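Die Bettdecke gehört nicht unter die Tagesdecke
Zur Frage, wie in Wohnheimen und Gästehäusern ein Bett zu hinterlassen ist

Von Amparo Bermúdez, Leitung Hauswirtschaft, Gästehaus Prutton
2022-09-04

Die Hausordnung unseres Gästehauses verlangt seit der Eröffnung, dass jedes Bett bis neun Uhr gemacht und mit einer Tagesdecke geschlossen wird. Die Vorschrift wurde aus der Ordnung des früheren Schwesternwohnheims übernommen und seither nicht mehr geprüft. Im Juni hat die Hausleitung angekündigt, sie in der bestehenden Form zu bestätigen. Ich halte dies für einen Fehler und möchte die Gründe darlegen, bevor der Beschluss gefasst wird.

Zunächst zum Sachverhalt. Ein Bett in unserem Haus besteht aus Matratze, Spannbetttuch, Kopfkissen und einer weiß bezogenen Bettdecke. Darüber liegt die Tagesdecke, ein schweres Gewebe der Firma Muñoz, das nach dem Pflegeplan einmal im Quartal in die Wäscherei gegeben wird. Die Bezüge hingegen werden bei jedem Gastwechsel getauscht, bei längeren Aufenthalten alle 14 Tage. Es liegt also das am seltensten gewaschene Textil des Zimmers auf dem am häufigsten gewaschenen. Auf der Tagesdecke werden Koffer geöffnet, Mäntel abgelegt und Straßenkleidung sortiert. Am Abend wird sie zusammengeschoben und landet auf dem Boden oder auf dem einzigen Stuhl.

Der zweite Einwand betrifft die Feuchtigkeit. Wer nachts geschlafen hat, hinterlässt Wärme und Feuchte in Decke und Matratze. Wird beides kurz nach dem Aufstehen glatt gezogen und unter einem dichten Gewebe verschlossen, kann es schlecht trocknen. Jede Hauswirtschafterin lernt in der Ausbildung, die Decke zurückzuschlagen, das Fenster zu öffnen und das Bett eine Weile liegen zu lassen. Unsere Hausordnung verlangt von den Gästen das Gegenteil dessen, was wir unseren Auszubildenden beibringen. Auf diesen Widerspruch hat mich Deisy Benavides im zweiten Lehrjahr hingewiesen, und ich konnte ihr keine befriedigende Antwort geben.

Für die Beibehaltung werden im Wesentlichen zwei Gründe angeführt. Der erste lautet, ein Zimmer ohne Tagesdecke sehe unfertig aus. Das mag für ein zerwühltes Bett gelten. Eine sauber aufgelegte weiße Bettdecke, am Fußende eingeschlagen oder gerade herabhängend, ist in vielen Häusern längst der übliche Anblick, und der Gast erkennt auf ihr sofort, ob der Bezug frisch ist. Ein dunkles Gewebe verdeckt Flecken. Ich kann darin keinen Vorzug sehen, wohl aber eine Versuchung, auch für das eigene Personal.

Der andere Grund ist die Gewöhnung an Ordnung. Einige unserer Gäste bleiben mehrere Monate, darunter junge Menschen, die zum ersten Mal außerhalb des Elternhauses wohnen. Es wird vorgetragen, das gemachte Bett sei der Anfang eines geregelten Tages. Diesem Gedanken bin ich durchaus zugetan. Er setzt aber keine Tagesdecke voraus. Wer am Vormittag seine Decke aufschüttelt, auslüftet und später glatt auflegt, hat etwas für sein Zimmer getan und zugleich verstanden, wozu der Handgriff dient. Wer nur ein Tuch über die Unordnung zieht, hat die Vorschrift erfüllt.

Zu bedenken ist ferner der Aufwand. Das Aufziehen der Tagesdecke ist bei unseren schmalen Zimmern, in denen das Bett mit einer Längsseite an der Wand steht, eine unbequeme Arbeit. Man kniet auf der Matratze oder rückt das Gestell ab. Im vergangenen Wirtschaftsjahr haben wir für Reinigung und Ersatz der Tagesdecken 3473 Euro ausgegeben. Mit diesem Betrag ließe sich ein guter Teil der dünn gewordenen Bettdecken erneuern, über die im Gästebuch tatsächlich Klage geführt wird. Über die Farbe der Tagesdecken hat sich dort noch niemand geäußert.

Mir ist bewusst, dass ein solcher Vorschlag Folgefragen aufwirft. Tagsüber wird auf den Betten gesessen, und ein weißer Bezug verzeiht wenig. Hierfür wäre ein schmaler, waschbarer Läufer am Fußende denkbar, der bei jedem Wechsel mit in die Wäsche geht. In unserer Außenstelle Suser wird dies so gehandhabt. Auch ein zweiter Stuhl oder eine Kofferablage würde helfen, weil das Bett dann nicht mehr als Tisch herhalten muss. Der Zeitpunkt neun Uhr sollte ganz entfallen. Er hat in einem Haus mit Schichtarbeitenden ohnehin nie gepasst.

Ich schlage daher folgende Fassung vor: »Das Bett ist nach dem Aufstehen zu lüften und im Laufe des Tages mit glatt aufgelegter Bettdecke zu hinterlassen.« Der Satz ist kurz, er lässt sich im Eingangsbereich aushängen und bedarf – anders als die jetzige Regelung mit ihren Ausnahmen für Krankheit, Abreisetag und Wochenende – keiner Erläuterung. Die vorhandenen Tagesdecken könnten bis zum Ende ihrer Nutzungsdauer auf Wunsch ausgegeben werden, denn manche Gäste schätzen sie als zusätzliche Lage in kalten Nächten. Stellungnahmen nimmt die Hauswirtschaft bis zur nächsten Sitzung schriftlich entgegen.

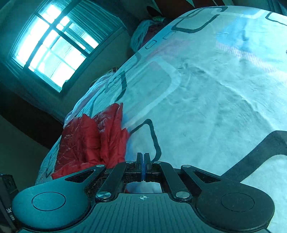
Makis Stefanou gab in seiner Stellungnahme zu bedenken, dass der Läufer am Fußende nach kurzer Zeit dasselbe Schicksal erleiden werde wie die Tagesdecke, sofern man ihn nicht ausdrücklich in den Wäscheplan aufnehme. Dem Wegfall der festen Uhrzeit stimme er zu. Bei der Bettdecke selbst bitte er jedoch um eine Regelung für die Zimmer zur Straßenseite, in denen das Fenster morgens wegen des Lieferverkehrs meist geschlossen bleibe.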